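### 3.2 The place setting as a small domestic agreement

When we began visiting households for this part of the study, we expected to spend most of our time on dinner, because dinner is where the literature on table manners has long been happiest. Breakfast and the mid-afternoon bite were meant to be a footnote. It was Violeta Echeverría who kept coming back from her visits with pages and pages on pastry (on rolls, buns, slices of cake eaten standing up), and who persuaded the rest of us that a single baked thing and a single plate could hold a good deal of what we wanted to know about how people set a table when there is hardly anything to set.

We ended up with 31 households in the Pruseck district and 58 recorded settings in which a pastry was served to one person. We asked our hosts to lay things out just as they would on any morning in March, and then to talk us through it while the coffee was being made. What we heard most often had to do with the surface underneath. A bare table, for many of our hosts, was a place for mail and keys, and food did not really belong on it until something soft had been put down first. Felt, cloth, woven straw, even a folded dish towel would do. Once the mat was there, a kind of permission seemed to spread over it, and several people were quite content to rest a roll directly on the mat for a minute or two while they saw to the butter, something they told us they would never do on the table itself.

We came to call this the "waiting position," and we think it deserves more affection than it has received. The plate is out, the pastry is out, and the two have not yet been brought together. Figure 4 shows a croissant and an empty round plate side by side on a gray felt mat, with a little gap of felt between them. 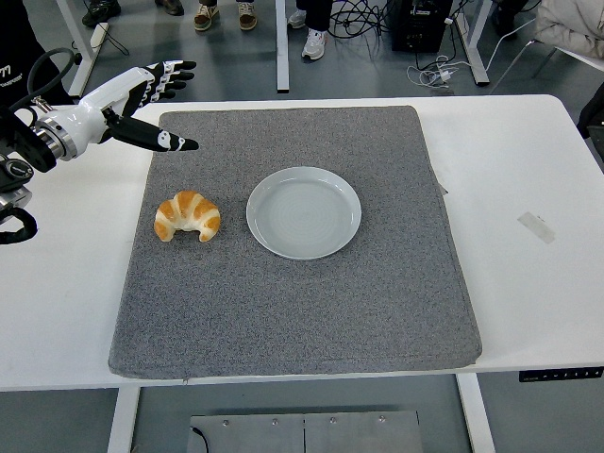 Bouchra Belhaj objected, when an early draft of this section went round, that a croissant is a poor test of the matter, given how freely it sheds. In her own family's kitchen, she wrote, a croissant goes from the bag to the plate with no stops along the way, and a felt mat would be the very last place she would put one down, for the simple reason that flakes work their way into felt and have to be picked out by hand. She would accept the waiting position for a bagel or a plain bun, and asked us to say so.

We are glad to say so, and her point sent us back to our notes with a fresh eye. Hosts who owned felt mats did speak of crumbs, some with real weariness, and one shook hers out over the balcony rail each morning before the children were up. Still, they went on using them. Felt was quiet under a plate, they said, and it kept a white tabletop from looking like a counter in a clinic. Benjamín Quezada, who coded the interviews, proposed treating crumb tolerance as a separate measure from surface preference, and the tables in Section 4 follow his suggestion.

One last matter concerns where on the mat things are placed. Several hosts left the near part of the mat clear and kept the food farther back, and when we asked about it they spoke of elbows, of the newspaper, of a cup that was still to come. We had at first marked these settings as unfinished. On a second reading we changed the code to "open front," and it is under that name that they appear in the comparison with the dinner settings below.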